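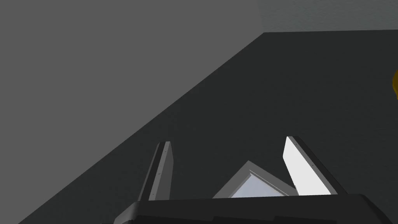 Gripper with two upright fingers. Computer rendering.

Stable patients should get 90 days of medicine at a time

By Femi Idahosa

I have worked behind a pharmacy counter in Warkcombe for most of my adult life, and the line is longest in the first week of the month. Most of the people in it are well. They take a blood pressure tablet, a thyroid tablet or something for cholesterol, and they have taken the same dose for years. They come in every 30 days and hand over a copay for a bottle identical to the last one.

I think this should stop. For a patient on a settled dose of a long-term medicine, the default prescription should cover 90 days. A doctor who wants a shorter supply should be free to write one, and should write down why.

Where the month came from

Prescribing by the month made sense when a pharmacist filled every bottle by hand and insurers worried about paying for tablets that ended up in a drawer. Some insurers have moved on. Others allow the longer supply only by mail, or only for certain drugs, or only after the patient calls and asks. In practice the month survives as a setting on a screen. The prescriber opens the order, the quantity box says 30, and the quantity box is left alone.

Last year our store filled 3,563 prescriptions for maintenance medicines that had gone unchanged for at least a year. I went through them in March, on my own time, with a spreadsheet. In 40 percent of them the patient picked up at least one refill late. I can't say how many of those people missed doses, as the records show pickups and nothing else. Some will have had tablets left over. But I have stood across the counter from enough patients who ran out on a Saturday, with no refills left and the doctor's office closed until Monday, to believe that a good share of those gaps were real.

A gap of two or three days does little harm with some drugs. With others it matters a great deal. Stopping a beta blocker suddenly can bring on a fast heart rate and chest pain. Missing seizure medicine can bring on a seizure. The patients most likely to miss a pickup are also the ones with the least room for error: people who don't drive, people who work two jobs, people looking after somebody else.

The case against

The strongest objection is waste. If a dose changes a week after a 90-day fill, most of the bottle is thrown away. This is true, and it is why I would limit the default to people whose dose hasn't moved in a year. Those people do change medicines now and then, but not often, and the generics most of them take cost very little. A few discarded bottles of a cheap tablet don't trouble me much when set beside an emergency room visit.

The second objection is safety. Opioids, sleeping pills and similar drugs should stay on short supplies, and so should any medicine given to a patient who may be at risk of an overdose. Newer drugs that need regular lab work can stay on the month as well. We dispense one called Drolinent that requires a blood test before each refill, and I wouldn't want three bottles of it going out the door at once.

The third objection comes from my own profession. A monthly visit, some pharmacists say, is a chance to talk. I used to say it too. Then I started paying attention to what happens at the register. The technician asks for a date of birth, the patient taps a card, and the bag changes hands. If there is a conversation, it is generally about the price. When a patient has a real question, they ask it whether they come in 12 times a year or four.

I would also point out, as someone who draws a paycheck from a pharmacy, that we are paid a fee each time we fill. That gives us an interest in the monthly bottle, and readers should weigh our arguments with it in mind.

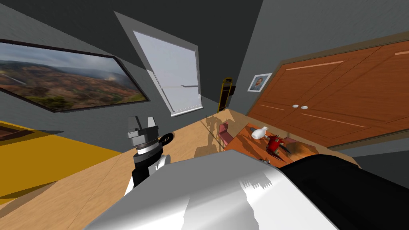

What would have to change

Most of it is dull. The software has to offer 90 as the first choice for the right drugs. Flirnia, the ordering system used by most of the clinics that send to us, lets each practice set its own quantities, and almost all of them have kept what it came with. The Dvorak clinic changed its settings for 2 drug classes, blood pressure and thyroid. The change took one short meeting. Their patients still call us with problems, but the call that begins "I took my last one this morning" has become rare from that clinic.

Insurers would have to pay for the longer supply at a local counter on the same terms as by mail. Plenty of older patients don't want their tablets sitting in a mailbox in July, and they shouldn't be charged extra for walking into a store.

Copays need care too. Three months of copay collected in one payment is hard on a person living week to week, and a plan that insists on it will push people back into missing doses. The charge for 90 days should be lower than three single months, or the patient should be able to pay it in parts. Anyone who still prefers a monthly bottle should be able to have one by asking.

Until any of this happens, patients can raise it themselves. At your next appointment, ask whether your dose is settled and whether the prescription can be written for 90 days. Ask before the doctor starts typing — it is much easier to change the number then than after the order has reached us.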